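Wolde notebook, June, 4:10 pm

Film-wrapped bundles again, wrist view only. The policy we trained over the winter at Drellport was great on boxes and hopeless on anything that crinkles, and I think I finally see why! It was reading every bright streak on the plastic as an edge and chasing it.

So the change from this morning: drop the edge loss, and label each clip with one thing only, squeeze or no squeeze. Retrained overnight on 3516 clips (Ginevra cut the blurry ones first, then I put them all back, sorry Ginevra). The blurry ones turn out to be the good stuff. When the film smears and the metal at the finger joint stays fairly sharp, the net learns to trust the joint. 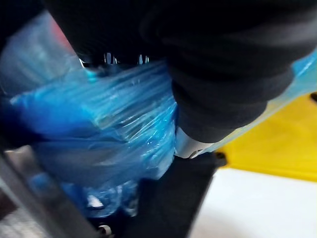 Abelardo Pereyra says the joint trick will fall apart as soon as we change the sleeve fabric, and he wants the same run with the gray cloth before anyone writes a word of it up. Fair. Added to the list.

Numbers so far, old method vs. new, 70 tries each:
old: 37 holds
new: still tallying, but it passed 37 well before lunch and I did a small dance

Second half of the idea is the part I'm really excited about. Between grasps the hand just hangs there and we've been throwing those stretches away. Why? They're free negatives. Fingers, trouser leg, carpet, whatever is lying nearby, and nothing being squeezed.

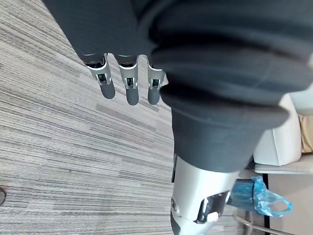 I'm keeping all of them from now on, at a ratio of 2 idle clips to each grasp clip. Tried even numbers first and the squeeze score fired on any fold of dark cloth.

To do: gray cloth run. Ask Markville for the thicker film. Fix the clock drift on the left wrist, it's driving me nuts.

Last updated: June, 6:35 pm

Comments

Ginevra Farina: Forgiven. Can I have the blurry list back, with the joint scores next to it?

lirnow_bench: Did you freeze the encoder? Ours got worse when we did.

Abelardo Pereyra: Gray cloth is on the hook by the door.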